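Why the Gripper Would Not Let Go

A gripper is the part of a robot that works like a hand. It closes its fingers on an object, holds it, and opens them again to put it down. Opening sounds like the easy part. On 6th November, at the Zellwood test room, it was the part that failed.

The robot, named Anow, was packing snacks into a box. It picked up a chocolate bar, moved it over the box and sent the signal to open. The fingers stayed shut. The arm then rose as planned and took the bar with it. On the next trip it pushed that same bar down onto the snacks already packed, and a safety switch cut the power.

What was wrong?

Engineer Yatziri Tlapale read the log, a list of everything the robot does and when. The open signal had been sent every time. The motor had turned every time, too. The fault was between the motor and the fingers: a small screw had worked loose after 2,417 grips. The motor shaft was spinning, but it was no longer pulling on anything.

Why did the robot keep going?

It had no way to check. The program said "open, then lift." It did not say "open, make sure the fingers are apart, then lift." A sensor that measures the gap between the fingers can answer that question. Engineers call this feedback.

What changed?

Anow now has a gap sensor. If the fingers have not opened after 7 tenths of a second, the arm stops where it is. The screw is tightened every 672 grips.

Staying safe

A stuck gripper can still squeeze – even when it looks switched off. Never pull an object out of its fingers. Press the red stop button, step back and tell an adult.

Word to know
Fault: a problem in a machine that stops it from working as it should.
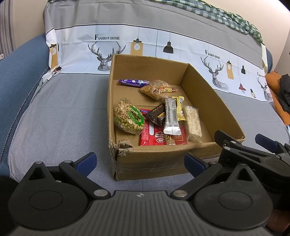 Gripper fingers apart over a box of packaged snacks.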